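Humero Short Film Festival
Venue and screening safety checklist, with comments
Site: Grandon Hall, main auditorium and foyer
Inspection date: 11 January 2024
Checked by: Ishbel Matheson
Second check: Chukwuemeka Abubakar

Key: OK / OK with comment / To do before doors

What a pleasure to be back in this building! The animation night is nearly sold out, the student shorts are not far behind, and the hall is in much better shape than it was when we first walked round it. Comments are under each item so the front-of-house team can see what we saw. Please add your own if you spot something.

SECTION A: AUDITORIUM

A1. Seating fixed and undamaged
OK with comment. Capacity for the festival is 432, which leaves the back row free for latecomers and for anyone who needs to come and go. One seat in row F tips forward when you stand up. Taped off and reported.

A2. Aisles clear to full width
OK. The new aisle lights are lovely, soft enough that they don't spoil a dark film. Last year we had people feeling their way along with their phones.

A3. Wheelchair spaces and companion seats
OK. Both sides have a proper view of the whole screen, subtitles included. I sat in each of them through a trailer to make sure, and then through another one for fun.

A4. Emergency exit signs lit
OK with comment. All lit. The one by stage left flickers. Chukwuemeka is asking the hall to change the tube.

A5. Exit doors open from inside without a key
OK. Stage right is stiff, so give the bar a good firm push. 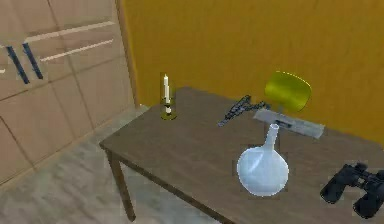

Etelka Vass: Could someone please walk the route behind stage right as well? The door is fine, but last January the bins had been left on the other side of it and we only found out during the interval.

Good point, and now done. The yard was clear when we went through, and I have added it to the nightly round (see D2).

SECTION B: PROJECTION AND SOUND

B1. Projection room ventilation
OK. Fan running, filter cleaned. It is still a warm little room, so take water up with you and put it on the shelf by the door, well away from the rack.

B2. Cables taped or covered
To do before doors. The run from the rack to the side speakers crosses the walkway near row A. Rubber cable cover is on order. If it hasn't come by opening night we will borrow the one from Idahosa Studio, who have been wonderful about lending us things.

B3. Fire extinguisher in projection room
OK. Right type for electrical fires, in date, on its bracket.

B4. Sound level
OK with comment. We ran the loudest reel in the programme, the opening of Tustero, and it sounded magnificent. Too loud in the front two rows, though. Level brought down a notch and marked on the desk with a strip of white tape. Please leave it there.

B5. Flashing images warning
To do before doors. Two films need one. Damilola Odukoya has the wording and will add it to the slide before each film and to the printed programme. A notice at the box office too, please.

SECTION C: FOYER AND STAGE

C1. Floor surfaces
OK with comment. Mats by the street doors lie flat now that the old one has gone. Keep a mop in the cloakroom, as it gets slippery there when it rains.

C2. Queue layout
OK. The ticket queue runs along the left wall and keeps the stairs free. It holds almost 40 people comfortably, and after that they will be on the pavement. Umbrellas, anyone?

C3. Stage steps for guests
To do before doors. White edging has worn off the bottom step. Calum Swanson will repaint it. Film-makers come up here in the dark, excited, looking at the audience and never at their feet — I would like them all to reach the microphone in one piece.
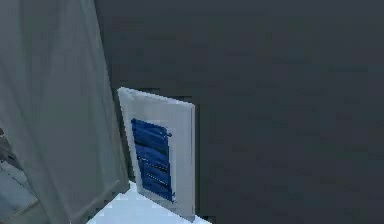 The lectern also needs to move back from the front of the stage by a good stride. At the moment it sits right where a guest turns to leave, and the microphone lead trails behind it. Chukwuemeka tried it further upstage and the sightlines are still excellent.

C4. First aid kit
OK with comment. Full, in date, behind the box office. Plasters were low, so I have topped them up.

SECTION D: EVERY NIGHT

D1. Doors unlocked and tested 10 minutes before the audience comes in.
D2. Yard behind stage right walked and cleared.
D3. Radios charged, one each for box office, projection and stage.
D4. Head count given to the duty manager once the film has started.
D5. Auditorium checked after the last screening, including under the seats. Scarves and gloves go in the blue box.

Comment on D4 from Damilola: please can we write the number down as well as saying it over the radio? The closing credits of the first film were so loud last time that I heard none of it.

Yes! There is now a pad on the box office counter. Write the number, the time and your initials.

Items still open: A1, A4, B2, B5, C3. Ishbel to recheck these on the afternoon of the first screening and sign below.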